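Werkstattbuch, Juni
Handgreifer Paar 2, Gestänge und Fingerbeläge

Stand von gestern Abend: rechter Greifer montiert, linker noch ohne Zugentlastung. Beide laufen mechanisch frei, der rechte hatte am unteren Lenker Spiel. Ursache war die Bohrung, nicht die Buchse. Das Teil kam mit zu wenig Außenwänden vom Drucker, beim Einpressen hat sich die Wand geweitet. Neu gedruckt, vier Wände statt zwei, Bohrung auf Untermaß, mit Handreibahle aufgezogen. Buchse sitzt jetzt stramm und lässt sich von Hand nicht mehr drehen.

Reihenfolge beim Einpressen, damit es beim nächsten Satz nicht wieder schiefgeht: Lenker flach auf die Platte, Buchse mit der angefasten Seite nach unten ansetzen, Schraubstock mit Alubacken, langsam zu. Kein Hammer. Jouko hat die ersten beiden mit dem Lötkolben eingeschmolzen, die stehen schief und sind in der Restekiste. Wer Buchsen zum Üben braucht, nimmt diese.

Fingerbeläge: der glatte Silikonstreifen rutscht auf lackiertem Metall, mit dem strukturierten Belag ist es deutlich besser. Kleber braucht über Nacht, vorher nicht belasten. Die Kante zur Fingerspitze hin leicht brechen, sonst hebt sie sich beim Schließen ab.

Kraftmessung mit der Federwaage am Zughebel, gemessen bis die Finger ein 20er Rundholz halten, ohne dass es sich von Hand verdrehen lässt:
alter Belag 754 g
neuer Belag 495 g
Waage vorher genullt, Hebel jeweils an derselben Kerbe eingehängt. Die Werte gelten nur für den rechten Greifer. Links wird wiederholt, wenn das Kabel fest ist.

Encoder: rechter Kanal liefert offen 186, geschlossen 479. Der Hub ist kleiner als in Ellis Tabelle, weil der Magnet im neuen Halter weiter außen sitzt. Reicht für die Auflösung. Endwerte in die Kalibrierdatei eingetragen, alte Datei liegt mit Endung .alt daneben. Bitte nicht löschen, Impi vergleicht noch.

Offen beim Encoder: nach dem Einschalten ist der erste Wert manchmal Unsinn. Vermutlich wird gelesen, bevor die Versorgung steht. Vorläufig werden die ersten Messwerte verworfen. Saubere Lösung wäre eine Wartezeit im Setup, macht Kidus, wenn er ohnehin an der Firmware sitzt.

Montageplatte: Schrauben am linken Greifer nachgezogen, zwei davon waren lose. Schraubensicherung mittelfest, sparsam. Auf keinen Fall an die Kunststoffteile kommen lassen, das Zeug macht den Druck spröde. Die Platte selbst kann bleiben, die Bohrbilder passen zu beiden Haltern.

Griffversuche mit weichen und glatten Sachen. Ein großer Pinsel mit dichtem Borstenkopf eignet sich gut als Prüfstück: der Schaft ist blank und schmal, der Kopf weich und breit. Am Schaft gefasst stehen die Finger fast parallel, die Beläge müssen dann auf ganzer Länge anliegen. Zum Übergeben kommt der zweite Greifer von der Kopfseite.

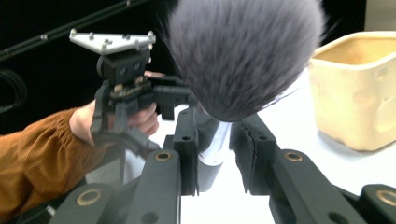
Beim Übergeben gilt vorerst: der haltende Greifer bleibt stehen, der andere fährt an. Bewegen sich beide, passen die Zeitstempel der zwei Encoder nicht sauber genug zusammen, um den Ablauf hinterher auszuwerten. Seija schlägt einen gemeinsamen Trigger über die Klinkenbuchse vor. Machbar, aber dann braucht das linke Gehäuse noch eine Öffnung. Zurückgestellt.

Weiche Teile nur mit halbem Hub anfahren. Bei vollem Schließen drückt es die Borsten zwischen die Lenker, und dann muss man sie einzeln herausziehen.

Noch zu tun:
Zugentlastung links, Kabelbinder ist keine Lösung
Kraftmessung links mit neuem Belag
Ersatzlenker drucken, je zwei pro Seite, vier Wände
Reibahle zurück in die Schublade an der Drehbank
Schrauben M3x12 nachbestellen, Rest reicht noch für einen Greifer
Zeichnung vom Magnethalter auf den aktuellen Stand bringen (Elli)

Der Drucker ist ab 19 Uhr von Jouko belegt, Lenker also erst danach einplanen. Filament vorher trocknen, die letzte Rolle hat Fäden gezogen.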